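Ovbridge clinic to stay open through winter, council votes

9th December — The walk-in clinic on the east side of Ovbridge will not close at the end of the year after all. Council voted late last night to cover the gap in its budget until spring. Meeting ran long. Most of the crowd stayed to the end anyway.

The clinic has been on shaky ground since November, when the county said it was pulling its share of the rent. Doors were due to shut on the last day of the month. Staff had already been told to look for other work, and a couple have.

Under the deal passed last night the town pays the rent and heating. The clinic keeps paying its own nurses and supplies. Nothing is settled past the end of March — the council said that twice, so it's worth repeating.

What stays open

Same building, same door, the one round the side by the bus shelter. Weekday hours are the same. Saturday mornings were cut in the fall and are not coming back for now.

Walk-ins for minor injuries, cuts that need closing, stitches out, burns, sprains, dressings changed. Flu shots while they last. Blood pressure checks, no appointment. Travel shots have moved to the hospital in Skesota and will stay there.

The clinic saw 2561 people last year, according to the report handed out at the meeting. Cuts and other small wounds made up the biggest group. Without the clinic those patients go to the emergency room at Skesota, which is 36 miles by the highway and longer if the river road is shut. It was shut twice last winter.

Several people got up to say so. A farmer with a hand cut on baling wire, seen and stiched and home for lunch. A mother of three with no car. A retired school bus driver who wanted to know why the town can find money for new parking meters and not for this. Loud applause for that one. The council didn't answer the meters question.

Wound care clinic, Thursdays no more

One change that caught people off guard. The weekly wound care session is moving to the first and third week of each month, afternoons only. The clinic says it can't staff it every week with two nurses gone. If you have a dressing that needs changing more often than that, call the front desk and they will fit you in as a regular walk-in.

Home advice from the handout, for anyone who missed it. Rinse a fresh cut under clean running water. Press on it with a clean cloth. If it is deep, gaping, or still bleeding after ten minutes of steady pressure, get it seen the same day. Don't pick at stitches. Redness that spreads, swelling, pus or a fever means come back in, don't wait for your appointment.
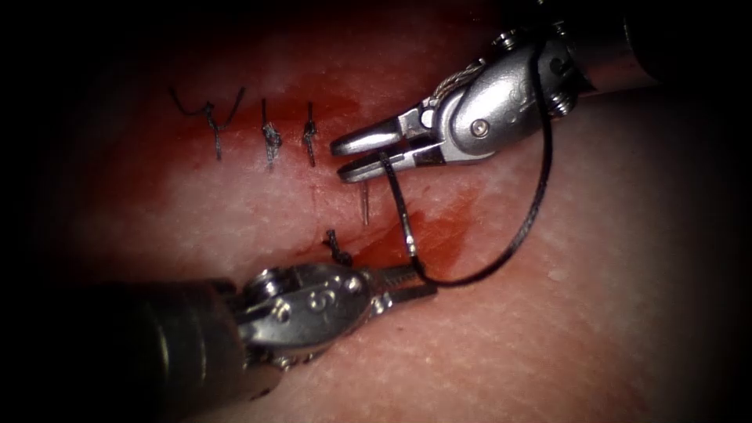 Who pays

The money comes out of the town's reserve fund. A petition with 225 names was handed in before the vote and helped, by the sound of it. The Majimbun grocery has also put a collection jar at each register, and the Plundden feed store says it will do the same from next week. Money from the jars goes to supplies, gauze and gloves mostly, not to rent.

Two council members voted no. Both said they support the clinic but that the county ought to be made to pay what it promised. A letter to the county went out this morning. No reply yet as we post this.

Parking

The lot has 54 spaces and half of them are behind the snow fence right now. Plow crew hopes to have the rest cleared this week. Until then use the street, but not in front of the fire station — cars there will be towed, and one was last week.

What's next

Council takes the clinic up again in February, open meeting, town hall, upstairs room. Elevator is supposed to be fixed by then. Anyone who wants to speak needs to sign the sheet at the door before the meeting starts. Written comments can be dropped at the town office or the libary desk any time before that.

Clinic front desk is answering calls during normal hours. If you had an appointment canceled in the last two weeks, call and ask for it back. They are going through the list but it's slow.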